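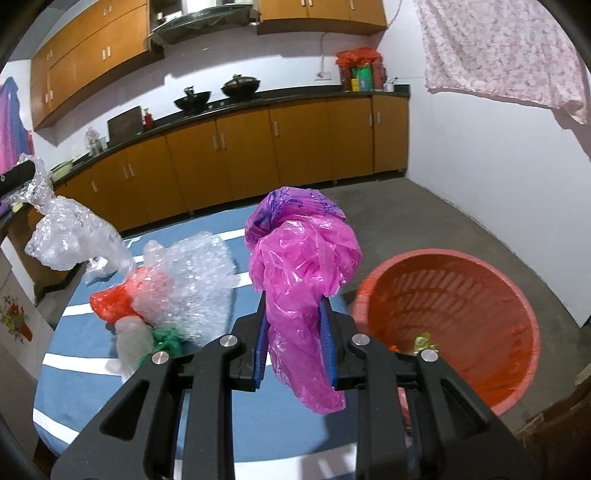
Golmont HG-4 Hand-Held Gripper
Sold by Wuscombe Automation Supply
Updated Dec 29, 2021

Overview

The HG-4 is a two-jaw parallel-linkage gripper for hand-held demonstration and for evaluating jaw geometry before a powered version is mounted on an arm. Both sides of the linkage are mirrored and move together from a single trigger. The operator carries the tool, closes it on the part, and places the part. The wrist camera records the jaws and the work area from behind the linkage.

The jaw plates and pad mounts are the same parts used on the powered HG-4P. A pad that slips on the hand-held tool will slip on the arm, and it is cheaper to find this out on the hand-held tool.

What is included

Gripper body with trigger handle
Wrist camera bracket with cable clamp
One pair of ribbed grip pads, blue, fitted
One pair of flat grip pads, gray, in bag
Hex key and four spare pivot pins
Printed setup sheet

The camera is not included. The bracket takes the Prorton C2 directly. Other cameras need the slotted adapter plate, ordered separately.

Grip pads

Ribbed pads are the default and are the better choice for film, bags, wrap and cloth. The ribs run across the pad face and bite into folds. Flat pads are intended for boxes, cartons and rigid tubs, where ribs reduce the contact area and can leave marks on coated board.

Pads are held by one screw each and can be changed without removing the jaw. Do not mix pad types on one tool. The jaws will still close, but the part rotates toward the flat side as it is lifted.

Pads are a wear item. Replace them when the ribs are rounded at the tip or when the pad can be turned by hand on its mount.

Bench comparison: plastic bags

Film packaging is a common reason for customers to change grippers, so it is the test we run first. Philomena Addo of our applications bench ran the HG-4 against the Wiriya Duo, a two-finger hand-held tool in the same price range. The work was sorting used bags and wrap from a table into a basket. Each tool made 1,000 pick attempts with its own standard pads. A pick counted only if the item cleared the table, stayed in the jaws during the move and was released inside the basket.

HG-4, ribbed pads: 837 good picks
Wiriya Duo, standard pads: 169 fewer good picks than the HG-4

The losses were of different kinds. The Duo lost most of its items during the move, when a bag held by a single layer slid out under its own weight. The HG-4 lost few items in the move but had more failed releases. A thin bag can stay caught on the ribs after the jaws open. Opening the jaws fully and turning the wrist a little clears most of these. Opening halfway does not.

Clear wrap was the weakest material for both tools. The operator could close on it without trouble, but the edge was hard to find in the camera view – a matter of lighting more than of the gripper. We suggest a diffuse lamp above the table and a cloth or mat of a plain color under the work.

The results apply to the pads and materials used. We did not test wet items, and we have no figures for bags with contents.

Fitting and adjustment

1. Clamp the handle and open the jaws fully.
2. Check that all pivot pins are seated. A pin that stands proud will rub on the outer link.
3. Close the jaws on a sheet of paper. The paper should be held evenly along both pads. If it pulls out at one end, loosen the jaw screw, square the pad and tighten again.
4. Mount the camera and check that both pads stay in view through the full stroke.
5. Route the cable along the handle and close the clamp. Leave enough slack for wrist rotation.

Repeat step 3 after every pad change. Pivot pins need no oil. Wipe the linkage with a dry cloth – lubricant travels to the pads and spoils the grip.

Known limits

The hand-held tool has no force readout. Users who need closing force should order the HG-4P with the Prorton controller. The trigger return spring was changed in February, and tools built earlier have a heavier pull. The new spring fits all units and can be ordered as a spare.

Ordering

HG-4 gripper, hand-held
HG-4P gripper, powered, flange mount
Ribbed pads, pair
Flat pads, pair
Slotted camera adapter plate
Trigger return spring
Pivot pin set

Spare parts ship from stock. Powered units are built to order. State the arm model and flange pattern when requesting a quote.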